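样板间 Duvis 双臂机维护记录

Grultenby 内部通讯，设备栏目
2018年8月22日，星期三

样板间那台 Duvis 从 Lã 搬过来以后，一直由测试组和设备组共用。测试组白天用，设备组早晚各看一遍，中间有问题随时停机。最近有几个组来问这台机器平时怎么开、怎么收、手坏了找谁，也有人问为什么右手停用了两周。本期把这些事情写在一起，以后新来的同事可以先看这篇，再去看操作手册。

先说位置。机器的活动范围在地毯和瓷砖交界的地方，瓷砖边上贴了黄黑相间的警示胶带。机器上电的时候，人不要跨过胶带去拿东西，需要整理桌面就先请操作的人按暂停。胶带翘边了请自己补，卷在工具柜下层，旧胶带撕掉以后用酒精把残胶擦干净，等地面干透再贴。上个月有一段是直接贴在旧胶带上面的，没几天就被鞋底带起来，粘到了机器后面的线上。

样板间里的家具不要随便换位置。沙发、玻璃茶几和机器之间的相对位置已经写进了测试程序，挪动以后要重新标定。打扫卫生的时候如果必须移开，请在地毯上按原来的记号放回去，再在交接本上写一句。茶几比较难办，底座在地毯上会留下压痕，看上去对齐了压痕，实际上可能转了一个角度。现在的做法是用定位板卡住底座再放手，定位板挂在门后。

一、早上开机

开机前先看线。两条手臂外面都有走线，腕部到肘部之间留了余量，手臂伸直时线不能绷紧，手臂收回来时线不能夹进关节缝里。这两种情况都要用手托着手臂慢慢走一遍才看得出来，光站着看不行。走的时候机器处于断电状态，关节有阻力，托住前臂就可以，不要抓手指，也不要抓腕部模块。

地面上的线也要看。线从手臂后面下来，绕到机器侧面，沿瓷砖走到电源箱。线可以松着放，打圈没有关系，但不能有死折，不能压在沙发脚下面，也不要让它搭到茶几的边上。发现外皮磨白的地方，用记号笔画一道，第二天再看有没有变长。外皮已经破了的当场停用，挂红牌。

然后看螺丝。手臂外壳上的小螺丝平时不会松，容易松的是肘部黑色关节圈附近的那几颗，因为测试组经常让手臂在低位来回伸缩。设备组每周用扭力起子过一遍，测试组早上用手指摸一遍就可以，摸到有凸起的再报修。请不要自己用普通内六角去拧。外壳的螺纹不深，去年冬天滑掉过一颗，后来整块外壳都换了。

上电以后，手臂会先回到准备姿势。这个过程中操作的人站在机器侧后方，一只手放在急停按钮上，等两条手臂都停稳，再去操作台确认状态。如果某个关节报温度偏高，先不要清除报警，把报警代码抄下来，再断电等一会儿。直接清除报警会把前面的记录盖掉，设备组就看不到是哪个关节先报的。

二、手

右手停用的事情说一下。Duvis 用的是五指手，手指靠里面的细绳牵引，绳子从指尖一直走到手掌后面的卷筒。一月换过一次绳，当时两只手一起换的，之后左手一直正常，右手的食指慢慢开始合不到底。测试组最早的反映是抓毛巾的时候布会从食指和中指之间滑出去，当时以为是程序里手腕角度的问题，改了几次角度，有好转，过几天又不行。

拆开以后看到食指的绳在掌根导轮的位置起了毛。导轮本身没有问题，是导轮旁边的压片装偏了，绳子每次收紧都要蹭一下压片的边。压片是我们自己装的，Clendico 发来的说明图上标了方向，但图印得小，正反两面看起来差不多。现在已经在备件盒里放了一张放大的图，压片有倒角的一面朝绳子。

换绳的步骤在手册里有，这里只写手册没有写清楚的地方。第一，拆手掌盖板以前，先把五个手指都放到张开的位置，再断电。如果手指是握着的，盖板拿掉以后绳子会弹出来，重新绕回去很费时间。第二，新绳穿好以后不要一次拉紧，先拉到手指刚刚开始动，用手把每个指节弯几遍，再拉第二次。第三，绳尾打结以后留一小段，不要齐着结剪断。第四，盖板装回去之前，用手电从侧面照一下导轮，看绳子是不是都在槽里。

换完以后要做磨合。磨合程序在操作台的维护页里，一轮是 200 次开合，跑完停下来检查绳长，再决定要不要补张力。新绳头一轮以后一般都会变长一点，这是正常的。第二轮以后如果还在变长，就要看绳结是不是在滑。右手这次跑完两轮以后绳长稳定了，现在已经恢复使用。

我们给手指绳定的更换周期是 2,000 次满行程开合，到了就换，不等它出问题。计数由操作台自动记，换绳以后要手动清零。右手之前的计数没有清零，换绳以后又接着旧数往上加，所以周期到了也没有人相信那个数字。现在清零的按钮和磨合程序放在同一页，跑磨合之前会弹出来问一次。 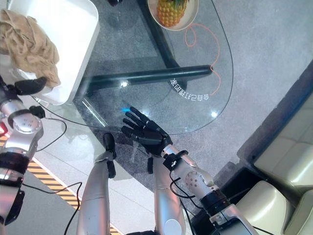 手恢复使用以后，先从桌面上的慢动作开始，速度放到最低档，手悬在桌沿附近，确认掌心朝下时手指没有多余的下垂，再往桌面中间走。下垂主要看拇指。拇指的绳比其他手指短，张力稍微松一点就会在手掌下面挂着，平时不碍事，但手贴着桌面移动时拇指会先碰到桌沿。调拇指张力只动手掌侧面的调节螺丝，每次转一点点，转完让拇指开合几次再看。

左手这次没有换绳，只做了清洁。指尖的黑色套子用久了会发亮，抓布料时容易打滑，用软布蘸清水擦，不能用酒精。擦警示胶带残胶的酒精请放回柜子里，不要留在操作台上，之前有人顺手拿来擦手指，套子当天就发硬了。套子是耗材，备件盒里有，领用请登记。

三、玻璃茶几

有同事建议把玻璃茶几换成木桌，说标定会简单很多。这个建议我们讨论过，暂时不换。样板间要模拟的是普通人家的客厅，玻璃茶几很常见，机器早晚要面对。但玻璃确实给标定带来了麻烦，下面写一下现在的处理办法。

头部的相机透过玻璃能看到底座和地毯，测距的时候有一部分点会落到地毯上，算出来的桌面高度就偏低。手照着偏低的高度下去，会压到玻璃。现在程序里桌面高度不用相机测，直接用接触标定得到的固定值，相机只用来找桌上的物品。接触标定的方法是让手以最低速度向下走，碰到放在玻璃上的标定垫就停，在桌面几个位置各做一遍，取得桌面的高度和倾斜。标定垫用完要收走，留在桌上会被当成物品。

反光也要注意。顶灯在玻璃上会有亮点，亮点的位置随头部角度变化，有时正好落在物品旁边，程序会把物品的边缘找错。我们试过关掉一部分灯，效果还可以，但参观的人进来觉得太暗。现在的办法是识别时让头部换一个角度再看一次，两次结果对不上就不出手。这样每次动作会慢一些，测试组已经同意。

桌面靠边贴着“会自己打理的家”这行字，字是白色的，沿着玻璃的弧边走。它是给参观者看的，从机器这一侧看过去是反的。字本身不影响抓取，但贴字的地方相机能测到玻璃面，没贴字的地方测不到，早期做深度图的时候这一带总会多出一块。程序里已经把这个区域屏蔽掉了。如果以后要换标语或者换位置，请提前告诉设备组，我们要重新画屏蔽区。

擦玻璃请在标定之前擦，标定以后当天不要再擦。擦的时候人会靠在桌边上，桌子多少会动一点。擦完以后看一下有没有水痕，水痕在灯下会和反光一样被识别出来。

桌上平时放的物品，包括水果盆和线材，都是测试用的道具，请不要拿走。线材这个项目难度比较高，橙色的细线放在玻璃上，每次的形状都不一样，测试组要求它自然散开，不要替它盘好。下班以后道具可以留在桌上，白色大盘里的布要拿出来抖一抖再放回去。

四、布料和灰尘

布料项目做得多以后，关节里的毛絮明显变多。毛絮主要来自毛巾和地毯，集中在腕部模块和手掌之间的缝里，另外腕部模块往后那个银色圆关节外面有一些小孔，孔里也会积。清理用小毛刷和吸尘器的细嘴，吸的时候嘴子离开外壳一点，不要顶着孔吸。压缩空气不能用，会把毛絮吹进里面去。

测试组用的布料请统一用洗过的。新布掉毛多，而且有浆，手指套子沾了浆以后摩擦力会变，今天调好的抓取参数明天就不对。布上如果有线头，剪掉再用。线头缠进指根关节的情况出现过，手指合上以后张不开，当时操作的人直接用力把手指掰开了，关节没有坏，但绳子从导轮里跳了出来，等于又换了一次绳。遇到这种情况请先断电，用镊子把线头挑出来，挑不出来就等设备组。

地毯每天下班后吸一次，吸之前机器要断电，手臂放到收纳姿势。吸尘器的电线不要和机器的线绕在一起，从沙发那一侧进，从沙发那一侧出。

五、标定

手眼标定每周做一次，换绳、拆腕部模块或者移动过茶几以后要另外加做。标定板放在桌面上，两只手分别做，顺序是先右后左。做左手的时候把右手收到身体一侧，不要让它停在桌面上方，否则会挡住相机看标定板的下角。

标定结果的误差写在操作台上，我们现在的要求是不超过 2 毫米。超过了先检查标定板有没有放平，再检查头部的固定螺丝。上次右手一直超，最后发现是腕部模块装回去的时候有一根线压在了接合面下面，模块整体歪了一点。装腕部模块以前请把下面垂着的几根线都拨到一边，用扎带临时带住，装好以后再把扎带剪掉。扎带一定要剪掉，留着的话线就没有余量了。

标定期间请不要在沙发上坐。沙发靠手臂很近，右臂的肘部向外展开时会从坐垫旁边过去，人坐在那里既不安全，也会让沙发往后移。坐垫可以拿走，拿走以后放回来时要塞紧，不要凸到手臂这一侧。

六、备件和报修

备件由 Clendico 供应，手指绳、指尖套、导轮和压片我们都有库存，腕部模块没有库存，坏了要寄回去修。寄修之前请设备组拍照登记，附上操作台导出的记录。上一次寄修只寄了模块，没有附记录，对方又写信来问，多等了很长时间。

备件盒里的绳按长度分袋，拇指用短绳，其余四指用长绳。袋子上的标签是手写的，字迹不清楚的请重写一张贴上去，不要在旧标签上描。领走最后一袋的人请在登记表上打勾，设备组看到以后会补货。整袋的绳不要提前剪好备用，剪好的绳放久了两头会散。

报修统一写在报修本上，写清楚左手还是右手、哪个手指或哪个关节、当时在做什么动作、报警代码是什么。“手不好用”这样的写法没有办法处理。报修本上最近的一条是第 147 条，内容是左臂后面的线在收臂时会碰到白色大盘的边，已经处理，方法是把大盘往外移了一点，并改了收臂的路径。请测试组更新程序以后再用，旧程序里的收臂路径没有删掉，选择的时候看清楚日期。

线缆夹的更换还在等件。现在用的夹子开口偏小，黑线外皮粗，硬按进去会把外皮压扁。新夹子到货之前，地面上的线先不上夹，散着放，早晚检查时多看一眼。也请走过那一带的同事抬脚，不要拖着推车从线上过去。

七、收机

测试结束以后，先把手里的东西放下，让两只手张开，再执行收臂。收臂完成后断电，按下急停，把操作台上的钥匙拔掉，放回设备组的钥匙盒。布料放回大盘，茶几上不要留水杯。操作台的记录每天导出一份，文件名用日期加操作人的工号，存到共享盘的样板间目录下。目录里现在有一些没有改名的文件，请各自认领，月底以前没有人认领的会移到旧资料里。

周末如果要加班用机器，请在前一个工作日下班前告诉设备组。周末单次使用最长半天，中间要有两个人在场，其中一个人要做过急停训练。没有做过训练的同事可以到设备组报名，训练在样板间进行，地点和时间看门口的通知。

下一步设备组准备把左手的绳也换掉。左手的计数还没有到周期，但它和右手是同一批装的，压片的方向需要打开确认。换绳当天左手停用，右手可以单独跑桌面项目，需要双手的叠布项目请往后排。换完以后的磨合和标定由设备组完成，交给测试组之前会在交接本上签字。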